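How a Robot Cell Is Looked After
For readers aged 9 to 12. From the Bolthorpe workshop pages. 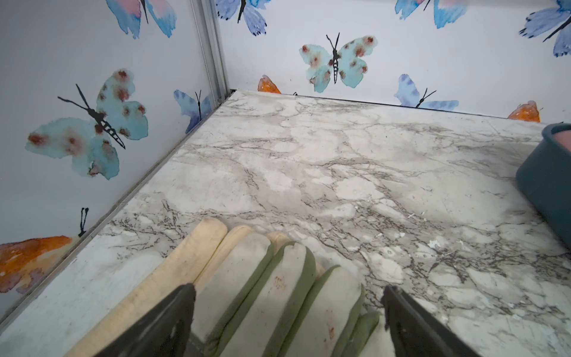 A robot cell is the space a robot works in, together with everything the robot needs to do its job. Large cells in factories have fences and locked gates. Small ones can stand on a bench. Every cell has a floor, and most have walls, an arm, a gripper, a camera and a computer. The gripper is the part at the end of the arm that holds things. Ours has two fingers, and the camera sits close behind them, so the fingers always show at the bottom of its view. The walls carry a butterfly pattern and the floor a marble one. The job on the floor is a stack of soft foam pads, some pale yellow and some white with green edges. Foam is a useful material for learning about grippers, as it changes shape when it is squeezed. A finger that closes too far will squash a pad flat, and a finger that does not close far enough will drop it.

Why a cell needs care
A machine that repeats the same movement wears a little each time. The wear is too small to notice in one day. Over weeks it adds up, and the arm begins to miss by a millimetre or two. Looking after a cell means finding these small changes early. Engineers call this maintenance.

The person in charge of our cell is Orathai Thongdee. She keeps a logbook, and every check goes into it with the date and her initials. Kenji Ostrowski does the electrical repairs.

Step 1: Stop the machine
Before anyone puts a hand inside, the arm is moved to its parking position and the power is switched off. The switch is then locked with a small padlock. The person doing the work keeps the key in a pocket. This is called locking off. It means that the arm cannot be started by somebody who has not seen that a hand is in the way.

Step 2: Clean the floor
Look closely at the marble floor and you will find tiny white specks and a few flakes. Small bits like these are called debris. One flake does little harm. A lot of them can stick to the fingers, get under an object so that it tilts, or drift into a joint. The floor is wiped with a dry cloth from the back wall towards the front. A soft brush is used where the floor meets the walls. Water is kept out of the cell.

Step 3: Check the fingers
The fingers are the part that wears fastest. Each one is wiped and then examined under a lamp. There are three things to look for: cracks, smooth shiny patches, and looseness. A smooth patch matters because a rough tip holds better than a smooth one. You can test this yourself by picking up a pencil in woollen gloves and then in rubber gloves.

A loose finger is tightened with a hex key. The bolt must be tight but not too tight, so a torque wrench is used for the last turn. A torque wrench clicks when the correct tightness is reached. Worn fingers are changed as a pair. If only one is changed, the new finger and the old one may not meet in the middle.

Step 4: Clean the camera
A fingerprint on a lens makes everything behind it blurred. The lens is cleaned with a lens cloth, never a sleeve. The camera's bracket is then pushed gently with one finger. It should not move at all. If the bracket has slipped, the camera points in a slightly wrong direction, and the computer will work out wrong positions from its pictures.

Step 5: Calibrate
To calibrate a machine is to compare what it says with what is true, and to correct the difference. A metal block exactly 81 millimetres wide is placed on the floor. The gripper closes on it and the computer reports the width it has measured. If the computer reports 81, nothing is changed. If it reports 80 or 82, a correction is typed in and the test is done again.

Next comes the cable test. The arm bends and straightens 200 times while the computer watches for a break in the signal. Cables that bend often can snap inside while the outside still looks new. In March the signal dropped out at bend 77. Kenji found one broken wire near the wrist and fitted a new cable that afternoon.

Step 6: Start again slowly
The padlock comes off and the power goes on. The first run is done at low speed, with one person standing beside the stop button. Only after that is the arm allowed to work at its normal speed. Orathai writes the result in the logbook and signs it.

Words to know
Calibrate: to check a measurement against something known, and correct it.
Debris: small loose bits of material.
Gripper: the part of a robot that holds objects.
Lock off: to switch off a machine and padlock the switch.
Torque: turning force.

Text by Juniper Bellamy. Page last checked 12/5/24.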